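首页 产品 文档 服务支持 社区 登录
分类:工单与排障记录 / 协作规范与安全实践
2025年4月1日 Estovine 服务支持组

工单 3639:抓杯子演示频繁触发保护停机,现场该按哪份规范执行?

状态:已解决,保留七天观察
涉及:灵巧手与单臂工作站,Titareck 控制软件

【用户来信】

你们好,先谢谢上次帮我们远程看日志的同事,讲得特别细,我们组里新来的两位也跟着听了一遍,收获不小。这次的问题说大不大,但是拖了好几天,大家各有各的说法,所以还是想请你们给个准话。

我们的工作站做的是很简单的取放:手臂伸到不锈钢桌面上方,从托盘里拿一个圆柱形的杯子,停两秒,再放回去。单独跑没问题,连着跑一个上午也没问题。可是只要有人在旁边看着,时不时就会报“区域侵入,保护停机”,手停在半路,杯子还握着,谁也不敢去碰。有同事嫌烦,提议把侵入检测的灵敏度调低,也有同事说那样不合规矩。我个人偏向后一种,可是手头的操作规范有两版,一版写人员站到桌子外侧即可,另一版写要退到地面标线以外,我们实在不知道听谁的。

另外顺便问一句,停机以后手里还握着东西,到底是先复位还是先取物?这个两版里都没写清楚。

【支持组第一次回复】

您好,来信收到了,写得很清楚,我们省了不少来回问的工夫。先说最要紧的:请先不要动侵入检测的灵敏度。这一项在 Titareck 里虽然放在普通设置页,看着像个随手可调的参数,但按我们的规范它属于安全参数,改动要有两个人签字,还要重新做一遍验证。如果已经有人改过,也没关系,请把改动前后的数值告诉我们,我们帮您对照着恢复。

再说两版规范的事。站到桌子外侧的那一版是早期单机调试用的,当时手臂限速很低,适用范围也只写了调试。后来的版本以地面标线为准,自动运行时人员一律退到线外,不管手里有没有拿示教器。两版并存是我们交接时没有提醒到位,给您添麻烦了,旧版请从现场撤下来,墙上、文件夹里、桌边夹着的都算。 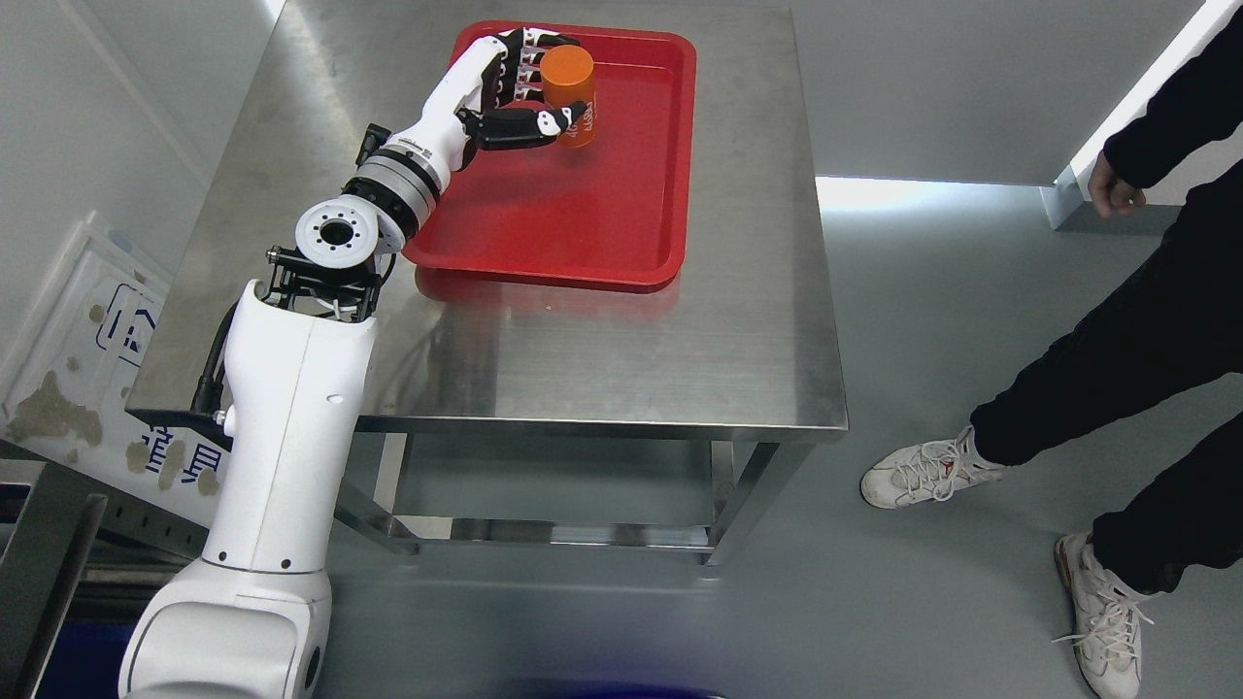
日志我们也读了。最近的 30 次停机里,有 28 次发生在手指已经合拢、手臂还没抬起的那一小段时间。这段时间手臂看上去几乎不动,旁观的人很容易觉得它已经做完了,往前迈半步想看个仔细,检测区就触发了。从控制的角度讲,停得没有错。剩下的两次是通信超时,和人没有关系,我们另开了一张单子在跟。

至于握着东西停机怎么处理,我们建议按下面的顺序来,您可以直接抄到现场的规程里:

1. 所有人退到标线外,由一个人负责操作,其他人不要同时上手。
2. 在软件里确认停机原因并截图,先不要点复位。
3. 确认手指处于保持状态。空杯可以留在手里,装了液体或者易碎的东西,先在下方垫好托盘。
4. 切到手动限速模式,用示教器把手臂降到物体底部贴住支撑面,再张开手指。
5. 手臂退回待机位,确认工位上没有人,最后复位。

千万不要用手去掰手指,也不要从手里往外拔杯子。指背上的细线受力方向是固定的,横着一拽,轻则零位偏掉,重则要返厂。我们见过好几位很小心的用户就是在这一步吃了亏,当时手还能动,过了两天才发现捏合不到位。

【用户补充】

太感谢了,这下讲明白了。灵敏度确实被调过,是我们一位同事上周调的,他不是故意的,以为那是画面刷新的选项。原值我翻到了,已经发到你们邮箱。

还想请教两点。第一,标线离桌子有点近,参观的人一多就站不下,能不能自己往外挪?第二,我们打算把托盘换成深一点的,需要重新报备吗?

【支持组第二次回复】

标线往外挪随时可以,往里挪不行。挪完请拍照存档,在布局图上改一笔,检测区的边界先不动,等我们同事 11 月例行巡检时再统一核对。参观人多的话,建议在线外再留一条过道,让看的人和走路的人分开,背包和椅子也别放在线里面。

换托盘要看高度。边沿变高会改变手腕的进入角度,请先空手走一遍轨迹,再放上空杯低速走一遍,两遍都没有擦碰才能恢复自动。属于工装变更,填变更单就好,不用重新做整套验证。上次您那边的 Kälin 夹具也是这么办的,可以照着那张单子填。

顺带说一句,手指的肌腱线满 3,000 次抓取要做一次张力检查。您那边的计数器快到了,检查表在 Brorkusano 资料库的“日常点检”目录里,填好回传给我们就行。检查当天请把工作站断电挂牌,钥匙由做检查的人自己带着,不要交给旁人代管,哪怕只是去倒杯水。

【处理记录】

旧版规范:用户已撤下。
灵敏度:已恢复原值,双人签字扫描件已收。
停机后取物步骤:已写入现场规程,等待用户内部培训。
通信超时:转网络组,另单跟踪。
托盘更换:等用户提交变更单。

观察期内如果再出现停机,请直接在本单下面回复,附上截图和当时人员站的位置,手画一张草图也可以,我们看得懂的。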